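Marnville games room gets its tiles back

If you popped into the Otness Hall on Saturday you'll have noticed the back room is open again, and I for one am chuffed. The tile tables have been missing since November, when the radiator went and everything got shoved into the cupboard under the stairs (which is where I found my good umbrella, incidentally).

The plan is simple enough. Games run every Saturday from 10 in the morning, you turn up, you pick a table, you play. It's £2 on the door and that covers tea. Children are welcome as long as a grown-up stays with them, and there's a shelf of easier games by the window for anyone who doesn't fancy learning the scoring.

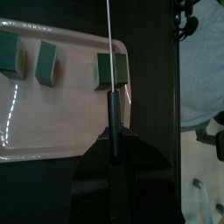
Reading time: 2 min

We've gone over to trays this time. I moaned about it when it was first suggested, I'll admit, but the pale pink one with the rounded rim has won me over. The little green blocks show up beautifully against it, even on those nearly black tabletops, and the raised edge ought to stop them heading for the floorboards! My only grumble is that it's a bit shiny, so you do catch the light in it if you sit at the wrong end.

The money came from the Hirko Street jumble sale, which made £2,823 over the spring. Most of that went on the heating, and what was left paid for the trays, new felt for the bottom of the storage boxes and a second kettle. The old kettle is staying too, so please stop putting it out for the tip.

There's already talk of a friendly against the Onsri lot, who beat us rather badly last time and have not let it drop. We've got 22 names down to play and could do with a few more, beginners included. I only learned last year and I still have to ask what half the moves are called, so you'll be in good company.

One small thing: could whoever borrowed the rule booklet with the blue cover bring it back? It's the only copy with the scoring pages still in it, and we had a long and quite silly argument on Saturday that it would have settled.

Contact the newsletter | © 2026 Marnville Local News | Back to top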